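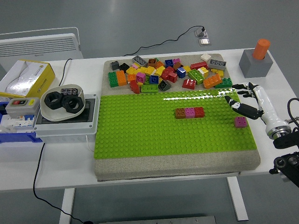

The Clavari hand over its baseplate at the Kanaan workshop. Three bricks sit in a row, with a pink one on its own to the right.

The pitch for the Clavari build goes like this: order the parts, clear a table, and in a few weekends you own a robot hand that can sort toy bricks. My nephew could sort toy bricks at three, and he cost less to run in electricity.

I went to see one anyway. Kanaan is a shared workshop behind a tire store in Ridinari, where members pay by the month and argue over the drill press. Five of them have been at the hand since November. They have spent just over $2000 on it, and their parts list has grown to 141 lines, a good number of them replacements for earlier lines.

The task they picked sounds modest. Take a brick from the heap, carry it to the green plate, press it down on the studs. Anyone who has stepped on one of these bricks thinks of them as solid little things, but to a set of plastic fingers they are slippery and fussy. Come in a hair off and the brick rides up on the studs at an angle. Push harder and something in the wrist complains.

The members blame the control software, a free package called Aseo. I read its forum for an evening and found plenty of people blaming their wrists.

What bothers me about projects like this is the arithmetic. Their log shows some 2000 attempts, and the group counts a brick as placed if it stays on the plate when the hand lets go. Crooked is fine. By that standard a cat walking across the table might do fairly well.

I will give them this much: they keep the log, and they let a stranger read all of it - including the month when the numbers went down. Most home builders I write to send a short video of the one good run and stop answering when I ask about the others.

The next goal is a wall two bricks high. I asked when, and got three different answers.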